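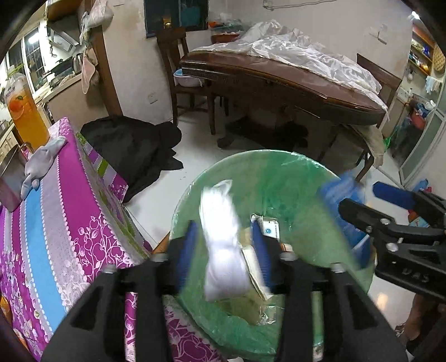 How Does a Team Decide Which Robot Equipment to Buy?

If you want a new bike, you probably start with the price. Then you find out you also need a helmet, a lock and a pump, and the bike costs more than you thought. Buying equipment for robot work goes the same way. The machine is one line on the list, and there are many other lines.

This page follows a small company called Flikwood as it plans what to buy. Flikwood wants to teach robots to tidy up at home: picking up soft things, small boxes and paper packets, and putting them where they belong.

What is the job?

The first thing the planners write down is the job. They do not write "buy a robot." They write what has to be picked up and where it has to go.

A bundle of cloth is a good example. Cloth is soft, so it changes shape when you squeeze it. A small box keeps its shape, but it can slide away if you push it from the side. A crinkly wrapper is thin and light and can be hard to get hold of. One tray can have all of these in it, so the planners need a gripper that can manage each of them.

A gripper is the part that does the holding. Many grippers have two fingers that open and close, a bit like kitchen tongs. Some have rubber pads on the fingers. Rubber is less slippery than bare plastic, so the fingers can hold on without squeezing as hard.

Robot arm or hand-held gripper?

A gripper can be fixed to the end of a robot arm. It can also be held by a person. A person squeezes the handle, the fingers close, and a camera on the tool records what happens. Later, a computer can study many of these recordings to learn how picking up is done.

A hand-held gripper usually costs much less than a robot arm. It is also easy to carry into a real kitchen or living room, where there are chairs to walk around and things on the tables. A robot arm has to be bolted down or put on a heavy stand, and it needs power and a clear space.

Flikwood decided to begin with hand-held grippers and buy an arm later. That meant the first part of the money could go to collecting recordings in real homes.

How many should they buy?

Lots of jobs take two hands. You hold a bag open with one and put something in with the other. So each person doing the recording needs two grippers, one for the left hand and one for the right.

Flikwood planned for two people working at the same time. Two people with two grippers each makes 4 grippers.

That would be enough if nothing ever broke, but things do. Screws come loose, pads wear smooth, and a tool may get dropped on a hard floor. The planners added two spare grippers to the list. They also added extra finger pads, because pads are cheap and wear out faster than anything else.

What else goes on the list?

Here is part of Flikwood's list after the grippers:

Finger pads, several sets
Screws and a small screwdriver
Memory cards for the recordings
Batteries and chargers
Padded carrying cases
Trays
Plastic film for covering tables and trays
Things to practice on, such as cloths, boxes and packets

The things at the bottom are the cheapest. Some of them can be borrowed from a cupboard at home. They still go on the list, because someone has to remember to bring them.

Comparing prices

Flikwood asked two sellers for a price. A written price from a seller is called a quote. One quote came from Kustier and the other came from Zamora.

Kustier had the lower price for each gripper. Zamora charged more, but its price included the pads, the cases and the cost of shipping. When the planners added those things to the Kustier quote, the two totals were nearly the same.

Then they looked at how long they would have to wait. Zamora could deliver in 30 days. Kustier needed longer. Flikwood wanted to start in March, so it chose Zamora.

Try one first

Before paying for everything, the team bought a single gripper and used it. They checked how heavy it felt after a whole morning. They tried it on cloth, on boxes and on wrappers. They also checked whether a person with small hands could squeeze the handle all the way.

A test like this is called a trial. It costs some money and time, but if the tool is wrong for the job, it is better to have one of them than a whole shelf.

Money for later

A plan for spending money is called a budget. Flikwood's budget has a part for buying things now, a part for repairs, and a part that is not for anything yet. That last part is for surprises — a lost charger, for instance, or a price that goes up.

The robot arm has its own page in the budget. It is called the Lovari page, after the name the team picked for the project. It has lines for the arm, the stand, a safety switch, and lessons for the people who will use it. Most of the prices are still blank. The team will fill them in when it asks for quotes.

Words to know

Budget: a plan for how money will be spent
Gripper: a tool or robot part that holds things
Quote: a price a seller offers before you buy
Spare: an extra one, kept in case the first one breaks
Trial: a test before you decide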